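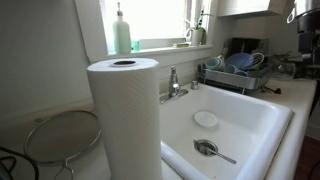 Against the Per-Item Price

Pitico sells a kitchen arm on a service plan. The customer gets the arm, a rail, a two-finger gripper with a camera at the wrist, and a software subscription called Shim that handles grasp planning. The arm costs nothing up front. Shim is billed by the item: every cup, plate or utensil that leaves the rack and arrives somewhere else counts as one unit. I had the service for a trial period that ended in December. My view is that the hardware is adequate, the software is better than adequate, and the pricing model will hold both of them back.

First, the hardware. The gripper is a pair of flat black finger plates on a perforated bracket. Pitico leaves the bracket uncovered, and I approve. The bolt pattern is open, fingers can be swapped with a hex key, and the replacement plates are flat stock that any small shop could cut. The fingers close in parallel. They have no compliance except what the controller provides by limiting current. On a mug wall this works. On a fork lying across a plate, the fingertips have to come down to within a couple of millimeters of the plate's surface, and the controller slows to a crawl for the last part of the descent. I don't object to the crawl. A chipped rim costs more than the wait.

The wrist camera is the part that earns its keep. An overhead camera sees a loaded rack as one lump with handles. The wrist camera gets in close and looks along the direction of approach, so the planner can ask the useful question, namely what is touching what. Crockery in a rack is nearly always leaning on something. Take away the plate and the cup beside it may roll. Shim keeps a small contact graph, re-estimates it after each removal, and picks the next item with the fewest things resting on it.

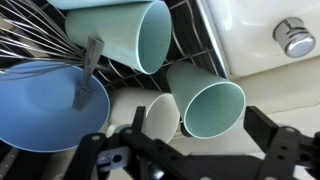 Wrist view with the fingers below a mixed load: whisk, fork, blue plate and cups on their sides.

A load of this type is a fair test. Wire loops are hard for depth sensing, glaze throws highlights, and a cup lying with its opening toward the gripper offers both an inside and an outside wall to grasp. The planner has to choose one. Over the trial I logged 514 attempted picks. Shim completed 73 percent of them on the first approach. Most of the remainder were completed on a second approach from a different angle, and 48 picks were handed back to me through the app with a request to move something. The whisk was the worst offender by a wide margin. Plates were close to solved.

Those are decent results for a domestic counter, where the light changes all day and the sink, the window and every chrome fitting add reflections. I have used two other systems in the same price range, one of them from Mindano, and neither did as well with a rack that a person had loaded in a hurry. Mindano's system asks for dishes to be placed in a fixed insert. With the insert it is very reliable. Without it, the arm declines the job.

Now the price. Under per-item billing a fork costs the same as a mixing bowl. A household that eats with forks will notice this on the first invoice. Pitico's answer, which I got in writing from Nam-gil Wang on the product side, is that planning effort per item is similar regardless of size and that the unit price reflects computation. I accept the first half. A fork may well take more planning than a bowl. The customer, however, is not buying computation. The customer wants an empty rack, and the sensible unit for an empty rack is the rack.

Per-item billing also distorts use. By the second week I was taking the flatware out by hand before starting the arm, in order to keep the count down. So the machine was doing the large, easy pieces, and I was doing the small, tedious ones. A service that trains its owner to take over the dull part of the job has its incentives backward. It also deprives Shim of the picks it most needs to improve on, since Pitico states that completed and failed grasps feed the next model release.

There is a counterargument, and Natanael Conceição makes it well. He runs a short-stay rental operation in Gumamport with 40 units and has arms in a few of them. His occupancy is uneven. A flat monthly fee would charge him for empty weeks, while per-item billing follows his guests. He also likes the itemized log, which tells him when a mug has gone missing. For an operator in his position the current plan is the right one and I would not want it withdrawn.

He is one kind of customer, though, and the marketing is aimed at another. A home has steady use. For steady use, a flat rate with a fair ceiling is easier to budget and easier to explain, and it would let people leave the forks in. Pitico could offer both plans tomorrow. The metering already exists, and a ceiling is one field in a billing table.

Two smaller requests. The handback message should name the item that is blocking the pick. At present it says "obstruction" and shows a still from the wrist camera, and in a dense rack the still contains half a dozen candidates. And failed picks should be visible in the customer log alongside the completed ones. They are not billed, but they take time, and time is the main thing I would want to compare before renewing.

I have not renewed. I would at a flat rate, and I have told Pitico what figure I had in mind.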